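Search this site
Search
Advanced search

3. Setting up and looking after the cell

3.1 Mounting and cabling

The cell at Serkau consists of one arm on a fixed base, a two-finger gripper, and a table covered in white sheeting. It was put together by Bienvenido Layug and Devendra Jaiswal in October and has been kept in the same room since. The arm base is bolted through the table into a steel plate underneath. We check those bolts at the start of each week and mark them with a paint pen, so that any turn shows up as a broken line.

The gripper is printed in white plastic and driven by a servo on its left side. A linkage plate carries the motion to the fingers, which are flat paddles with rounded tips. Power and signal cables go up from the housing and back along the arm. In the first version they were tied too tightly at the wrist, and the signal line failed after 16 days. Layug re-routed it with a loose loop and the fault has not come back.

We use cookies to improve your experience. By continuing to browse you accept our cookie policy. Accept / Manage settings

3.2 Daily check

Each day begins with a grip test on a small red block. The operator closes the fingers on the block, lifts it a short way off the table and holds it there. If the block tilts or slides, the linkage screws are tightened and the test is run again. The block is then set down and the zero position of the fingers is read from the controller and written in the log.

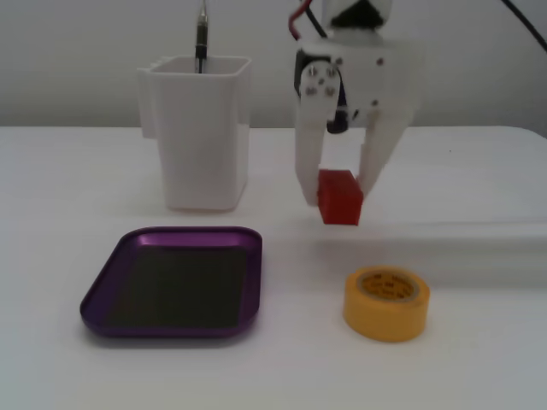

Drift in the zero position was the main reason for stopping the cell. Over the period reported the gripper completed 2,565 closures, and the zero had to be reset on 38 occasions. Most resets followed a change of finger. The paddles wear at the tip, where they press on the block, and a worn pair closes a little further than a new one before it meets the same load. We now reset the zero whenever a paddle is changed, whether or not the test shows a fault.

Figure 4. The cell at Serkau, with the block held in the fingers.

3.3 Tools and small parts

Tools for the cell are kept on the table within reach of the operator. Before this rule was made, people fetched a screwdriver from the main bench, and the walk there and back often took longer than the repair. Screws taken out of the gripper go straight into a dish. Lost screws had caused two long stops in the Billirora trial, which used the same gripper design (Semwal and Waweru).

Masking tape is used to mark the start position of objects. It lifts cleanly from the sheeting if it is replaced every few days – left longer, it leaves a residue that has to be wiped off with alcohol.

3.4 Repair

Repairs fell into two groups. The first could be done with the gripper on the arm: tightening the linkage, changing a paddle, re-seating a connector. The second meant taking the gripper off, mainly to replace the servo, and was needed seven times. After such a repair the full calibration was run as well as the grip test, and a second person signed the log. Pramila Nautiyal went through the log at the end of the period and found two entries without a second signature. Both were left out of the results in Section 4.

Related articles
Finger wear in printed grippers: the Drivgate tests
Cable routing on small arms
A maintenance log for shared robot cells
Notes from the Pettigrew workshop on low-cost handling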